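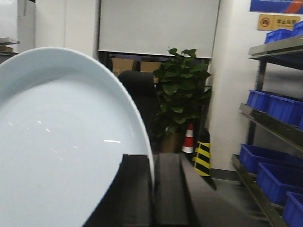 Selling knitting patterns: what I learned from the first year
Speaker notes, Vedalside Fiber Guild, January 30, 2018

Slides are numbered in the margin of the handout. If the projector gives up, go by the handout.

Opening

Thank Marion Kinnear for the invitation. Say who I am: Archana Shukla, knitting since school, selling patterns for a little over a year. Ask for a show of hands. Who has written a pattern down for a friend? Who has sold one?

Say what the talk covers. Getting from your own notes to something a stranger can knit. Test knitters. Sizing. Price. Answering mail from buyers. It does not cover taxes or photography. Niall Tosh is doing taxes at the spring meeting.

Slide 1: My first notes

Read the notes for the Pritchard mitts out loud, exactly as I wrote them. "Cast on same as last time. Rib till it looks right. Thumb where the thumb goes." Pause here, people usually laugh.

Those notes worked for me for six years. To sell the pattern I had to knit the mitts again with a pencil beside me and write down each round as I finished it. I pulled the first one out twice. Allow two evenings for this even with a small item, and more for a sweater.

Slide 2: What goes on page one

Yarn weight, and yardage for each size
Needle size, and what kind of needle
Gauge, stating the stitch pattern and whether the swatch was washed
Finished measurements
Abbreviations
Skills needed

Yardage: weigh the finished piece, then work it out from the label. My biggest size of the Fudano cowl takes 215 yards. I first listed it as one skein, meaning the skein I had, and a buyer with a smaller skein ran out on the bind-off. She was polite about it. I now give yards and grams and leave skeins out of it.

Gauge: I measured the cowl before washing it, and the yarn relaxed a good deal. Every buyer who washed her swatch got a different number from mine. Fixed in the second version. Mention that the site lets you upload a new file and sends a notice to people who already bought it, but you have to tick the box.

Slide 3: Test knitters

Explain the difference between a test knitter and a tech editor. A tester knits the thing. An editor checks the arithmetic and the wording and may never pick up a needle. I skipped the editor on my first two patterns. On the third I paid one, and she found a decrease round that left an odd number of stitches before a two-by-two rib. Three testers had gone past it. They had all fudged it and forgotten to tell me.

What I ask testers for now:

A photo of the swatch with a ruler across it
Finished measurements after blocking
Yards used
Every place they stopped to read a line again

The last one is the most useful. Ha-rang Bae tested the Jurnon hat and sent back a page of these. One was "work as set," which I had used before anything had been set. Show her page if there is time.

Give a deadline. I give five weeks for a hat. I send a reminder at week three. Testers get the finished pattern and one other of their choice. Someone will ask if testers should be paid. Say what I do and that opinions differ, and move on, or it will eat the whole question period.

Slide 4: Sizing

The Jurnon hat came out in one size at first. That was a mistake. Heads vary more than I thought, and "stretches to fit" is not a measurement. It now comes in four sizes.

How I do it: spreadsheet, one column per size, stitch count worked out from gauge, then rounded to the nearest repeat. Check the crown decreases for each size on paper. The crown is where the extra stitches cause trouble. If a size won't fit the repeat, change the size a little and say what it measures.

Hand out the blank spreadsheet page now. (Copies are in the blue folder.)

Slide 5: Price

My first price was two dollars. I was nervous. I had one sale in the first week, from my cousin. When I raised the price to five, sales did not drop. I can't prove anything from one shop, so say that plainly.

Costs to mention: listing fee, payment fee, editor, yarn for the sample. The editor is my largest cost. The hat took until December to pay hers back.

Free patterns. I have one, a plain dishcloth. It has been downloaded over 700 times. A few of those people came back and bought something. Most did not, and that's fine.

Slide 6: Mail from buyers

Most questions come from the same three or four lines in a pattern. When I get the same question a second time, I rewrite the line. Keep a file of questions by pattern and row number.

Some people will ask how to knit. I keep a short list of links for casting on, joining in the round and picking up stitches, and paste it in.

Refunds: I give them if asked. It has come up very few times.

Slide 7: Things I would do again

Start with something small. Use yarn that is easy to find. Write the pattern in the same order every time, so buyers who come back know where to look. Save each version with a number in the file name. I lost a whole chart by saving over it.

Questions

Lama Awwad has the microphone. If nobody starts, ask her to go first, she wants to know about charts versus written rows. My answer: both, if you can stand it, and have the editor check one against the other.

Samples are on the side table and can be tried on. The gray mitts are the version with the old thumb, so please don't measure from those.

Remind people to sign the sheet by the door if they want the spreadsheet by email. Chairs go back against the wall before tea.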